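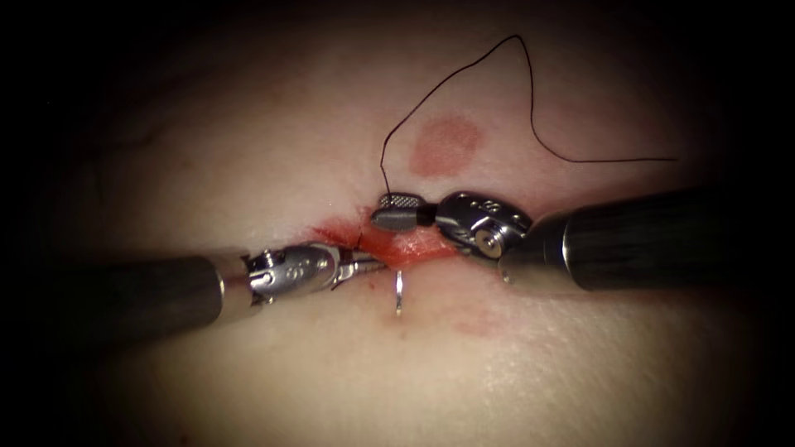

The Tulano Wound Closure Set is a collection of images and written notes on the suturing of short incisions in soft tissue. It is maintained by the Hurkgate teaching unit for instructors who prepare lessons on wound edges, bite placement and the handling of tissue during closure. Entries are chosen for what they show of the wound itself. In the opening image the incision is short and bleeding, the jaws on the left rest close to its lower edge, and the needle driver is just above the upper edge, so the entry is indexed under "edge handling" and "bleeding field". The tissue surface is gently domed, and the entry also carries the surface tag "curved".

Contents

The current release holds 597 entries. Each entry consists of one image, a short note and a row in the index file. The index is a plain spreadsheet with the following columns:

entry: the identifier used throughout the set
wound: short, long or irregular
surface: flat, curved or folded
field: clear, bleeding or obscured
stage: before, during or after stitch placement
note: free text, to a maximum of 1,000 characters

A blank cell means that the annotator could not decide from the image. It should not be read as a negative.

Annotation

Entries were labelled by annotators at Sikora using the Starusness labelling guide, which is supplied with the set. Wound length is judged against the instruments in view and is not a measurement. "Bleeding" is applied wherever blood is visible at or beside the incision, whatever the amount. Reddening alone does not qualify. Where two annotators disagreed on the colour or condition of the tissue, both readings were kept in the note and the field column was left blank.

Intended use

The set is suitable for classroom discussion, for the preparation of printed handouts and for practice in describing a wound in consistent language. It should not be used to assess the skill of an operator, to estimate blood loss or to guide the treatment of a patient.

Known limitations

Many images are dark towards the corners, and tissue in those areas should not be labelled. Long wounds are under-represented. The January release contained 20 duplicate entries, which have been removed; their identifiers will not be reused.

Access and corrections

Teaching organisations may request a copy through the Hurkgate unit. Corrections should quote the entry identifier and the column concerned, with no more than 5 entries to a message.

Last revised Tue 17 February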